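Trenda Home Karaoke System
Set-up Guide, issued 2019-05-17

Section Three: Connecting, Loading Songs and First Use

Read this section in full before connecting the Trenda console to a television or amplifier. The safety information at the front of the guide applies throughout.

3.1 Choosing a position

1. Place the console on a flat, stable surface within reach of a wall socket and of the television to be used for the lyrics.
2. Leave a clear space of at least 15 cm behind the console so that air can reach the rear vents.
3. Position the two loudspeakers in front of the place where the singers will stand, facing the audience. Microphones should be used behind the line of the loudspeakers wherever the room allows.
4. Run all cables along the wall. Do not run cables across a doorway or across the area where people will be standing or dancing.

Caution: Do not stand drinks on the console. Liquid entering the slider panel will damage the unit and is not covered by the Parico guarantee.

3.2 Unpacking and checking the contents

1. Remove the console, loudspeakers, microphones, remote control and cables from the carton.
2. Peel the protective film from the display window and the front panel. Dispose of the film safely and keep it away from young children.
3. Compare the contents with the packing list printed inside the lid of the carton. If anything is missing, contact the retailer before going further.
4. Keep the carton. The system must be returned in its original packing if it needs repair. 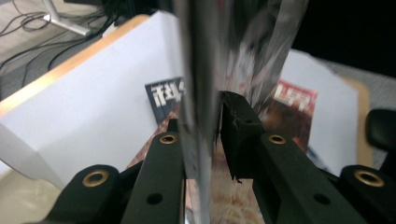

Fig. 3a. Clear plastic sheet between gripper fingers

Note: The loudspeaker covers are held in place by magnets and may come away when the loudspeakers are lifted. Press them gently back into position.

3.3 Connecting the television

1. Switch off the television and unplug the console.
2. Connect the HDMI cable to the socket marked SCREEN on the rear of the console and to a free HDMI socket on the television.
3. Connect the loudspeaker cables to the sockets marked LEFT and RIGHT. The plugs are coloured to match the sockets.
4. Plug in the console, switch on the television and select the correct input.
5. Press and hold POWER on the console until the Trenda opening screen is shown. The first start may take up to 5 minutes while the song list is prepared. Do not switch off during this time.

If the opening screen does not appear, check that the television is set to the input used in step 2. Some older televisions have only a SCART socket and will need an adaptor, which is not supplied.

3.4 Pairing the microphones

1. Fit the batteries supplied, observing the markings inside the handle.
2. Slide the switch on the first microphone to ON. The light on the handle will flash blue.
3. Press PAIR on the console within 15 seconds. The light will stop flashing once the microphone has been accepted.
4. Repeat for the second microphone.
5. Turn both microphone sliders to their lowest setting, then raise them slowly while one person speaks at normal volume.

Caution: Do not point a live microphone at a loudspeaker. The resulting howl can injure hearing and may damage the loudspeaker.

Note: If two Trenda systems are used in the same building, select Channel B on one of them from the Settings menu before pairing. Microphones left on the same channel may be heard through both systems.

3.5 Loading songs

The console is supplied with 500 songs already stored. Additional songs may be bought as Gautam Song Packs and loaded from a USB stick. Each pack contains backing tracks and on-screen lyrics, with a guide vocal for most titles.

1. Insert the USB stick in the socket on the front of the console.
2. Choose Library, then Add Songs.
3. Select the pack or packs required and press OK.
4. Wait for the message "Songs added" before removing the stick.
5. Choose Library, then Sort, to list the songs by title, singer, language or decade.

Songs with lyrics in another script are listed under their original titles. To show the lyrics in the Roman alphabet where this is available, press LANGUAGE on the remote control during the introduction to the song. The setting returns to normal when the song ends.

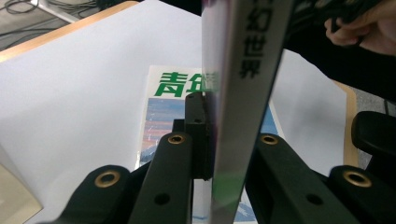 Fig. 3b. Upright book with Chinese characters on the spine

Note: Song packs issued before August use an earlier lyric format. They will play correctly, but the words may change colour slightly ahead of the music. A correction can be made under Settings, Lyric Timing.

3.6 Setting up a duet

1. Choose a song marked with the duet symbol. There are some 200 of these in the supplied library.
2. Press DUET. The words for the first singer are shown in yellow, those for the second in green and those for both singers in white.
3. To exchange parts, press SWAP before the first line begins. Parts cannot be exchanged once the song is under way.
4. Use the key control to raise or lower the song. The change applies to both singers.

Scoring is switched off in duet mode unless it has been turned on under Settings, Scores. Scores are based on pitch and timing only and take no account of style.

3.7 Public performance

The system is sold for private use in the home. Use in a public house, club, school or place of work may require a music licence, and the person arranging the event is responsible for obtaining it.

3.8 Further help

Questions on this section should be sent in writing to Brian Makori, Customer Support, Parico, Delden Works. Please state the serial number shown on the underside of the console and the software version shown under Settings, About.

Continue to Section Four for echo, key and tempo controls.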